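校友长跑纪念活动完成,工程奖学金迎来首位获奖者

上个月的清晨六点半,天刚蒙蒙亮,学院后门外的河堤上已经站满了人。有人在压腿,有人在互相帮忙别号码布,还有几位毕业多年的老校友隔着人群大喊对方当年的外号。为纪念已故校友、工程系毕业生特里洛克·阿胡贾(Trilok Ahuja)而举办的长跑接力,就在这样热热闹闹的气氛里开始了!

这次活动共有192人报名,年纪最小的是刚入学一个学期的新生,年纪最大的是阿胡贾当年的结构力学老师,老人家已经退休,坚持要走完最后一棒,而且真的走完了。全程269公里,从学院出发,沿河一路向南,绕过水库,再从东边的丘陵折返,由各支队伍昼夜不停地接力完成。最后一支队伍冲进学院前庭的时候,食堂的师傅们也跑出来鼓掌,场面实在让人高兴。

熟悉阿胡贾的人都知道,选择长跑来纪念他再合适不过。他在校时学的是土木工程,成绩很好,可是同学们谈起他,最先说到的往往是他那双永远沾着泥的跑鞋。他每天早上沿河跑一圈,回来正好赶上早饭,然后端着盘子挨桌游说别人第二天跟他一起跑。被他说动的人还真不少,学院的越野队就是在他读二年级的时候重新组起来的,此前已经停了好些年。

毕业以后,阿胡贾先在一家名叫Detex的工程咨询公司工作,主要做桥梁检测,后来加入了Monier援建队,到山区去修人行桥和引水管。他参与修建的第一座桥在考希克(Kaushik)河谷,桥长40米,把河两岸的村子连在了一起。以前孩子们上学要绕很远的山路,雨季里常常一停课就是好几个星期,桥修好以后,走过去就是学校。他在写给学院通讯的信里用了整整两页讲这座桥的锚固做法,又用了半页讲当地人请他吃的一顿饭,编辑当时一个字也没舍得删。
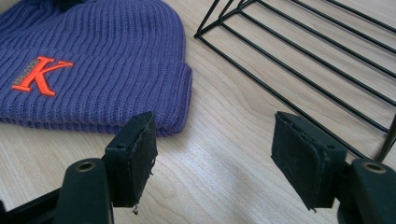 阿胡贾在第三次赴山区工作期间因病去世。消息传回学院以后,他的同届同学很快就商量着要做点什么。最初的想法很简单,大家凑一笔钱,在河边放一张长椅。可是信件和电话越来越多,有他带过的实习生,有跟他一起跑过步的邻系同学,也有Monier援建队的同事,每个人都想出一份力。于是长椅照放,另外又有了这场接力和一项以他名字命名的奖学金。

奖学金面向工程系高年级学生,资助他们利用暑假到偏远地区参加实际的工程项目。申请的要求写得很实在:要有一位当地的合作方,要讲清楚工程完成以后由谁来维护,还要交一份手绘的现场草图。最后这一条是阿胡贾的同学们坚持加上的,他生前画图是出了名的又快又准,随手撕一张纸就能把一个节点讲明白。首年共收到申请书200页,评审们轮流带回家看,据说有人在火车上看得入神,坐过了两站。

首位获奖者是一名三年级学生,她的项目是在博索内奥(Bosoneo)镇改造一段老旧的引水渠。这条水渠的上游经常被落石堵住,下游的几户人家到了旱季就得走远路去挑水。她打算重新设计进水口,加一道可以用人力清理的格栅,材料尽量在当地购买。Monier援建队已经答应派一位工程师全程指导,那位工程师当年正是跟着阿胡贾学会放线的。

颁奖安排在接力结束后的下午茶时间,大家连运动服都没有换,头发还乱着,就挤进了学院的小礼堂。获奖的同学上台时有点紧张,开头两句话说得飞快,讲到水渠的时候就完全放松下来了,干脆走到黑板前画起了剖面图。台下几位老工程师听得直点头,有一位忍不住举手问起格栅的间距,两个人一问一答,差点把后面的合影时间都占掉。

阿胡贾的母亲也来到了现场。她说自己从来没有弄懂儿子做的那些计算,不过每次他打电话回家讲一座桥讲得停不下来,她就知道他过得很好。她还带来了他在校时的几本笔记,已经交给学院图书馆收藏,今后工程系的学生可以申请借阅。笔记里除了公式和草图,页边还密密麻麻记着每天早上的跑步时间,从一年级入学一直记到毕业前一天,连下大雨的日子都有。

接力的过程本身也有不少值得记下来的事。夜里的几棒最难跑,水库那一段没有路灯,跑的人戴着头灯,陪跑的人骑着自行车在旁边放歌,唱得一个比一个难听,倒是谁也没有犯困。凌晨三点多起了一阵大风,补给点的帐篷差点被掀翻,化学系的两位同学硬是抱着支杆站到了风停。第七棒走错了一个路口,多跑了一大段才绕回来,队长事后在地图上给那个路口起了个名字,我们就不在这里登了。

越野队的现任队长告诉我们,她入队时就听过阿胡贾端着盘子拉人的故事,今年开学她也照着试了一回,一顿早饭的工夫就拉来了四个新人,其中一个后来跑了接力里最陡的那段上坡。她希望这项活动能够一直办下去,路线可以每年换一换,起点和终点还是放在学院。

这次接力筹得的款项将全部用于奖学金。Detex公司也表示愿意为今后的获奖者提供测量仪器的借用,具体办法正在商量。有意申请下一年度奖学金的同学,可以从一月起到工程系办公室领取表格,往年没有入选的项目修改以后也欢迎再次提交。想参加下一次接力的校友,请直接写信给校友办公室,注明希望跑白天还是夜里。夜里的名额目前还空着不少。

河边的长椅已经安放好了,就在当年阿胡贾每天早上折返的地方,从学院后门出去往左走,过了第二座小桥就能看到。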